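Getting a Feel for It

The cheapest part of a robot is the hand, and it causes most of the arguments. Our writer spent a long day in May with a small team trying to settle one of them

EVDOKIA KYRIAKIDIS would like me to stop saying "claw." She says it kindly, over a cup of coffee she made for me before I had my coat off, but she says it twice in the first ten minutes, and by lunchtime I have trained myself into "gripper" like everybody else at Liltora. The company has 23 people and one question it has been chewing on since winter: if you want to teach a robot arm to handle ordinary household things, which hand should the teacher be holding?

Because that is how it works now, or at least how it works on this floor. You don't sit at a keyboard and type out the path from the mug to the shelf. You pick up a gripper with a handle on it, you do the job yourself, and the recording of what your hands did becomes the lesson. Do it well a great many times over and the arm starts to get the idea. Do it sloppily and the arm learns that too, right down to your bad habits (mine, I'm told, is a little flourish at the end, as if I were serving soup).

There are two designs in the running. The Cukus is the older one, upright in the hand and forgiving with beginners. The Parsa is newer and quicker to close, and it has fans in the building who will follow you down the hallway to tell you so. Vsevolod Polishchuk, the engineer running the trials, keeps his own preference to himself, and I tried hard to get it out of him!

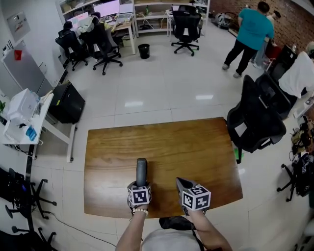 A gripper in each hand at the Liltora office. The patterned cubes are markers for tracking.

The markers are the part I found easiest to love. Each is a white cube with black squares printed on it, and a camera that can see the pattern can work out where the hand is and which way it's tilted. It's a wonderfully plain idea. Polishchuk has spent a good part of his working life on fancier ones, and he told me he keeps coming back to printed squares the way some people keep coming back to the same diner.

He let me have a go at folding a dish towel, first with the Cukus and then with the Parsa, and I can report that both of them made me feel like I was wearing oven mitts on somebody else's arms. It took me 7 tries to get a corner to meet a corner. The weight is what surprises you. You notice nothing for the first few minutes, and then your wrist begins to send up small complaints, and you start holding your elbows in close to your ribs and cutting every movement short.

That matters a good deal more than I expected. The team wants 1,000 clean recordings for each design before it will say a word about a winner, and people only do 30 minutes at a stretch. Kyriakidis went through the early sessions and found that the neat, generous movements all came near the start. "The tired ones look like me carrying groceries," she said. So comfort has gone onto the score sheet next to closing speed and lost markers, with a column all its own, and there was apparently quite a fuss over how wide to make it.

The winner will be copied onto the Gimach, the arm that has to live with everything these hands have taught it. I watched it fold one towel late in the afternoon. It went slowly, it patted the cloth flat along the near side, and then it lifted away with a small unnecessary swoop. Polishchuk looked over at me. I said I'd only been there since nine in the morning, and he said somebody before me must have been serving soup.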